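Gripper notes: the hand unit, and how to keep it on speaking terms with you

After December's item on the big palletiser, several people asked for something smaller. The palletiser has its own fence, its own compressor and its own parking space, and not everyone does. So this month it is the turn of the hand-held gripper, which lives in a carry bag, goes to work in other people's bedrooms, and gets less looking after than the office kettle.

For those on the Drolwood side who have been spared it so far: the folding jobs are recorded at home. You hold the gripper, you fold the washing with it, and the arm at Gusmont gets to learn from how you did it. The arm is patient and will learn anything, including a sticky left finger. In the autumn it learned one very thoroughly. We had 72 recordings of trousers being picked up with a slight sideways tug, all from one unit with a pivot bolt that had been done up by somebody strong. The arm now does the tug too. It does it beautifully.

Hence the following, which takes less time than finding the charger.

Start with the pivots. There are four on the linkages, two up at the joints and two low down where the arms meet the body. Open and close the fingers slowly with nothing in them and feel for a place where one side waits for the other. If it waits, back that side's bolt off by the smallest turn you can manage, then try again. Do not do all four at once. Whoever does all four at once ends up posting the unit to me in a padded envelope, and I have run out of shelf.

Then the finger pieces. Fluff collects in the grid, and black cotton is the worst for it, with towels a close second. A dry toothbrush gets it out. A wet toothbrush gets it further in. Please don't use the pin from a sewing kit either; the Mestach unit was cleaned that way and has never gripped a sock since.

The cable next. It wants a loop of slack, enough that the finger can travel its full way without pulling, and it wants to be laid to the outside before you begin. If it gets between the fingers you will pick it up along with the hem, and the arm will conclude that trousers come with a cable. Run your thumb along it for nicks while you're there. A nicked cable goes back in the bag with a note on it, and the note should say more than "funny".

Wipe the ribs on top of the body with a cloth that's just damp. They hold hand cream like nothing else in the building.

Now the zeroing, which is the part everyone skips. Close the fingers fully, hold for two seconds, open fully, hold again, and only then start recording. The sheet in the lid says the opening should read 75. If yours reads 74 after a clean, do the whole thing once more and accept whatever it gives you. If it reads 122, as the Vuorinen unit did for most of a month, it is telling you about a different gripper, and you have loaded somebody else's settings file. Check the label on the bag against the name of the file. They are meant to match. I know.

As for the garment, lay it out flat on the bed with the legs apart and have a practice pinch at the cuff before the real one. Elasticated cuffs bunch up and feel thicker than they are, so the fingers stop early. Practise on the cuff, check that both sides close together, and let go again. If you get one clean pinch out of it, begin. If you get a twang, go back to the pivots and start this page again from the top, with my sympathy.

Spare finger pieces are in the drawer under the label printer. Take a pair, leave the old pair in the tray, and write the unit's name on the tape. The drawer sticks. I have put in a request about the drawer.

Ready for the first pinch, black trousers, cuff end at the left: 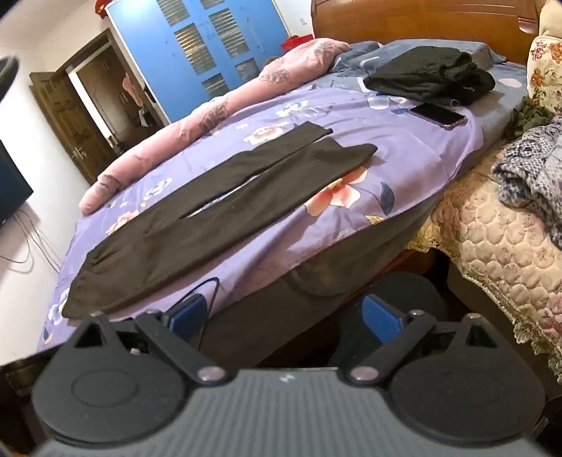

Tarun Tripathi writes that he followed all of the above and his unit came up at 75 on the second go, but that the slack in the cable needs doing again after every few garments, as it works its way back towards the fingers while you fold. He holds his down with a bit of soft tape at the wrist and would like to know if that counts as a modification, and if so, which form.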